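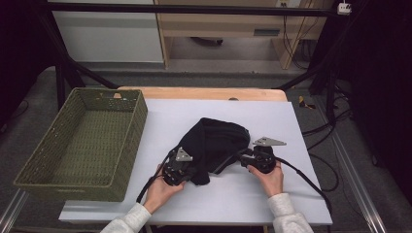 台の上の黒い布と、両手で持った黒いハンドグリッパー

学生サポート > 奨学金・学費 > オンライン申請の手引き
2023年4月24日 Zornelport運用担当

第4章 学内奨学金の申請(出願者用)

この章では、Zornelportを使って学内奨学金に出願する手順を説明します。対象は学部に在籍する学生と、入学手続きを終えた入学予定者です。大学院生の申請画面は項目が異なりますので、第6章を参照してください。

利用者IDの取得と初回ログインがまだの場合は、先に第2章の作業を済ませてください。入学予定者には、入学手続き完了後に仮の利用者IDが発行されます。仮IDでも本章の操作はすべて行えます。入学後に正式な学籍番号へ切り替わりますが、申請の内容はそのまま引き継がれます。

4.1 始める前に用意するもの

次のものを手元に置いてから作業を始めてください。

・利用者ID(学籍番号または仮ID)とパスワード
・Grerby(本人確認アプリ)を設定したスマートフォン
・本人名義の振込口座がわかるもの
・様式43(家計状況申告書)
・様式44(推薦書依頼票) ※推薦が必要な奨学金に出願する場合のみ
・成績証明書または調査書のPDF

様式43と様式44は、ログイン後の「書類棚」からダウンロードできます。前年度の様式は使えません。用紙の右上に年度が印字されていますので、記入の前に確認してください。

注:書類は手書きでもパソコン入力でもかまいません。手書きの場合は黒のボールペンを使い、消せるペンや鉛筆は使わないでください。

4.2 推奨環境

パソコンのブラウザでの操作をお勧めします。スマートフォンでも下書きの作成と書類の閲覧はできますが、志望理由の入力欄が狭く、長い文章の確認には向きません。

ブラウザは最新版に更新しておいてください。ポップアップを禁止する設定になっていると、確認画面が開かないことがあります。その場合は、Zornelportのアドレスだけポップアップを許可してください。

Dorsideキャンパスの情報端末室からも申請できます。共用端末で作業した場合は、終わったら必ずログアウトし、端末に保存したPDFを削除してください。

4.3 申請者情報の登録

1. Zornelportにログインし、画面上部の「奨学金」を選びます。
2. Grerbyに届いた確認番号を入力します。番号は画面を閉じると無効になります。閉じてしまったときは「再送」を押してください。
3. 「申請者情報」を開き、氏名、生年月日、学部・学科が正しく表示されていることを確かめます。
4. 現住所と連絡先電話番号を入力します。入学前で転居先が決まっていない場合は、今の住所を入力し、「転居予定あり」に印を付けます。
5. 連絡用メールアドレスを入力します。入学予定者は大学のアドレスがまだ使えないため、個人のアドレスを登録します。
6. 「保存」を押します。画面の左下に「登録済み」と表示されれば完了です。

注:氏名と生年月日は学籍データから取り込まれるため、この画面では直せません。誤りがあるときは学務課に連絡してください。修正が反映されるまでの間も、下書きの作成は続けられます。

注:戸籍上の氏名の漢字が画面で別の字体になることがあります。審査には影響しませんので、そのまま進んでください。

4.4 振込口座の登録

1. 「奨学金」の画面で「振込口座」を選びます。
2. 金融機関名と支店名を検索して選びます。
3. 口座番号と、口座名義をカタカナで入力します。姓と名の間は全角で一文字空けます。
4. 通帳の見開き、またはアプリの口座情報画面をPDFか画像で添付します。
5. 内容を確かめ、「登録」を押します。

注意:登録できるのは申請者本人名義の口座だけです。保護者名義の口座を登録すると、採用が決まったあとで振込ができず、支給が翌月以降に延びます。

旧姓名義の口座は使えません。名義変更の手続き中であれば、変更が済んでから登録してください。口座の登録は出願の締切には含まれませんので、あとからでも間に合います。

4.5 奨学金の選択

「募集中の一覧」には、出願資格を満たすものだけが表示されます。学年や学科の条件に合わないものは、初期状態では隠れています。すべて見たいときは「条件外も表示」に切り替えてください。ただし、条件外のものは「出願する」のボタンが押せません。

1. 一覧から奨学金の名称を選び、募集要項を開きます。
2. 支給期間、併給の可否、推薦書の要否を確認します。
3. 「出願する」を押します。下書きが自動で作成されます。
4. 複数に出願する場合は、一覧に戻って同じ操作を繰り返します。最後に「希望順位」の画面で順番を指定します。

併給不可の奨学金どうしでも、出願だけなら同時にできます。両方の選考を通過した場合は、希望順位が上のものが採用となり、もう一方は自動的に辞退の扱いになります。順位は提出の締切まで変更できます。

Siriwan奨学金について

Siriwan奨学金は、薬学系の学科に進む新入生を対象とした給付型の奨学金です。入学予定者も仮IDで出願できます。ほかの学内奨学金と違い、次の点に気を付けてください。

・推薦書(様式44で依頼)が必要です。
・志望理由のほかに、学修計画の入力欄があります。
・学外の給付型奨学金との併給ができません。学外のものに出願中の場合は、「その他の申請状況」にその旨を書いてください。
・採用された場合、2年次に進むときに継続の確認があります。継続の手続きは第5章で説明します。
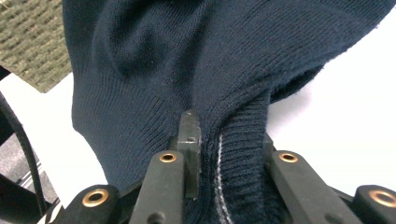
紺色のニットのリブ編み部分

4.6 志望理由と学修計画の入力

志望理由は400字以内、学修計画は300字以内です。どちらも改行と空白は字数に含まれます。入力欄の右下に残りの字数が出ます。

1. 下書きの画面で「志望理由」を開きます。
2. 本文を入力します。別のソフトで作った文章を貼り付けてもかまいません。
3. 「字数確認」を押し、制限内に収まっていることを確かめます。
4. Siriwan奨学金に出願する場合は、続けて「学修計画」を開き、同じように入力します。
5. 「下書き保存」を押します。

注意:画面を開いたまま操作をしないでいると、自動的にログアウトします。保存していない文章は失われます。長く考えながら書くときは、手元のソフトで作成してから貼り付けてください。

貼り付けると、箇条書きの記号や太字は外れます。丸付き数字や一部の記号は「?」に変わることがありますので、貼り付けたあとに一度読み返してください。外国語の人名や薬品名にアクセント記号が含まれる場合も同様です。

注:志望理由に、高校名や出身地を書いても差し支えありません。本人以外の氏名は、教員を含めて書かないでください。

4.7 書類の添付

添付できる形式はPDFだけです(4.4の口座確認書類を除く)。紙の書類は、スキャナーで読み取るか、スマートフォンの書類撮影機能でPDFにしてください。

1. 下書きの画面で「添付書類」を開きます。
2. 書類の種類ごとに「ファイルを選択」を押し、該当するPDFを指定します。
3. 「表示」を押して、文字が読めること、ページの抜けや上下の逆転がないことを確かめます。
4. 間違えたファイルを付けた場合は、「差し替え」から選び直します。

様式43は表面と裏面の両方が必要です。裏面に記入する事項がなくても、署名欄には署名をしてください。両面をひとつのPDFにまとめて添付します。

家計状況の欄には、申請者と生計を同じくする人の収入を書きます。1月以降に失職、転職、休業などで収入が変わった人がいる場合は、「変動あり」に印を付け、変更後の状況がわかる書類を一緒に添付してください。用意できる書類の種類がわからないときは、奨学金窓口に相談してください。

成績証明書は、在学生であればZornelportの「証明書」から取り込めます。「添付書類」の画面で「証明書から選ぶ」を押すと、発行済みのものが表示されます。入学予定者は高校の調査書を添付します。入試のときに提出した調査書の写しでもかまいません。

注意:パスワード付きのPDFは審査側で開けません。パスワードを外してから添付してください。開けないファイルは未提出と同じ扱いになります。

4.8 推薦書の依頼

推薦書が不要な奨学金だけに出願する場合は、4.9に進んでください。

1. 様式44をダウンロードし、申請者の記入欄をすべて埋めます。
2. 推薦者に様式44を渡し、引き受けてもらえるかどうかを確認します。メールで送ってもかまいません。
3. Zornelportの「推薦者」の画面に、推薦者の氏名、所属、メールアドレスを入力します。
4. 「依頼を送信」を押します。推薦者に、提出用の画面のアドレスが届きます。
5. 推薦書が提出されると、画面の状態が「依頼中」から「受領」に変わります。

推薦者は、在学生であれば本学の専任教員、入学予定者であれば高校の教員とします。高校を卒業してから年数がたっている場合は、予備校の講師や勤務先の上司でも認められます。家族や親族は推薦者になれません。

推薦書の中身は申請者には表示されません。提出されたかどうかだけが確認できます。

注:推薦者に案内メールが届かないときは、迷惑メールのフォルダーを見てもらってください。アドレスの入力を誤っていた場合は、「依頼を取り消す」を押してから、正しいアドレスで送り直します。すでに受領済みの推薦書は取り消せません。

推薦書の受付は、申請書の締切と同じ日時に終わります。依頼は余裕をもって行ってください。とくに高校の教員は、年度替わりで異動していることがあります。

4.9 提出と受付の確認

1. 下書きの画面で「提出前チェック」を押します。
2. 赤字で表示された項目があれば、その項目名を押して修正します。
3. 希望順位をもう一度確認します。
4. 誓約事項を読み、「同意する」に印を付けます。
5. 「提出」を押し、Grerbyに届いた確認番号を入力します。
6. 受付番号が表示されたら、控えるか、画面をPDFで保存します。

提出が済むと、連絡用メールアドレスに受付の通知が届きます。通知が届かなくても、「申請状況」の欄に「受付済み」と出ていれば提出はできています。

推薦書が「依頼中」のままでも、申請書は提出できます。その場合の状態は「受付済み(推薦書待ち)」となり、締切までに推薦書が届けば「受付済み」に変わります。

注意:締切の直前は画面の表示に時間がかかることがあります。「提出」を押したあとに画面が止まっても、続けて何度も押さないでください。いったんログアウトし、入り直してから「申請状況」を確認します。

4.10 提出後の修正と取り下げ

締切前であれば、「申請状況」から「提出を取り消して編集」を選ぶと下書きに戻せます。修正が終わったら、4.9の手順で提出し直してください。下書きのまま締切を過ぎると、出願しなかったものとして扱います。受付番号は提出のたびに新しくなります。

締切後は申請者側での修正はできません。住所、電話番号、振込口座に限り、「申請者情報」と「振込口座」の画面から変更できます。

出願を取りやめるときは、「申請状況」で対象の奨学金を選び、「取り下げ」を押します。取り下げた奨学金には、同じ年度内に再び出願することはできません。進学先を変えるなどの理由で入学を辞退する場合は、入学辞退の手続きが済んだ時点ですべての出願が取り下げとなります。個別の操作はいりません。

4.11 表示されるメッセージと対処

「資格条件を確認できません」
学籍データの更新中に出ることがあります。翌日にもう一度試し、同じ表示が出るときは学務課に問い合わせてください。

「確認番号が一致しません」
Grerbyに複数の番号が届いている場合は、いちばん新しいものを入力します。スマートフォンの時刻が手動設定になっていると一致しないことがあります。自動設定に戻してください。

「添付ファイルを読み取れません」
形式がPDFでないか、ファイルが壊れています。ファイル名の末尾だけを書き換えてもPDFにはなりません。元の書類からPDFを作り直してください。

「推薦者のアドレスは使用できません」
申請者本人のアドレスと同じものが入力されています。推薦者のアドレスを入れ直してください。

「受付期間外です」
募集の開始前か、締切後です。募集期間は奨学金ごとに異なりますので、各募集要項を確認してください。

4.12 問い合わせ

画面の操作については、ログイン後の「ヘルプ」から質問を送れます。件名に受付番号か利用者IDを入れてください。奨学金の制度や家計状況の書き方についての相談は、Dorsideキャンパスの奨学金窓口で受け付けています。選考の経過や採否の理由にはお答えできません。

スマートフォンの機種変更でGrerbyが使えなくなった場合は、第2章の「端末の再登録」を見てください。

当サイトでは、ログイン状態の保持と利用状況の把握のためにCookieを使用しています。引き続き閲覧される場合は、Cookieの使用に同意いただいたものとみなします。[同意する] [設定を変更する]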